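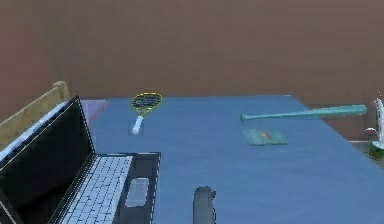 Fig. 1. Open laptop on a blue table, in front of a reddish-brown wall.

Office Health and Comfort - Lecture 4: The Workplace with a Laptop
Lecturer: Casimiro Salcedo
Version of 12/11/20

Last week we spoke about the chair. Today we continue with the computer itself, and at the end there is a small task for home.

1. The main problem of the laptop

In a laptop the screen and the keyboard are joined. If the keyboard is at a good height for the hands, the screen is too low for the eyes, and the person bends the neck forward. If we lift the screen, the hands must go up also. For short work this is acceptable. For a full working day we need a separate keyboard and a separate mouse.

2. Height

A fixed table of 74 cm is too high for many shorter people. In this case raise the chair and put a support under the feet. The elbows should be close to the body and the forearms nearly level. The upper edge of the screen should be at eye height or a little lower. Persons who wear glasses with two zones often prefer it lower - please ask them before you change anything.

3. Light

Place the screen so that the window is at the side. A window behind the screen makes the eyes tired, and a window behind the person gives reflections. A table top with a dull surface is better than a shiny one. Strong difference of brightness between the wall and the screen should also be avoided.

4. Breaks

Short breaks taken often are more useful than one long break. Stand up, look at something far away, let the shoulders fall. In the Drisberg case, which we read in July, the employees had a break rule but the phone plan did not permit them to follow it. Keep this case in mind for the exam.

Task for next time

Measure the place where you study: height of table, height of seat, distance from eyes to screen. Write the numbers in centimeters and add one change that costs no money. One page is enough. Bring it on paper, please.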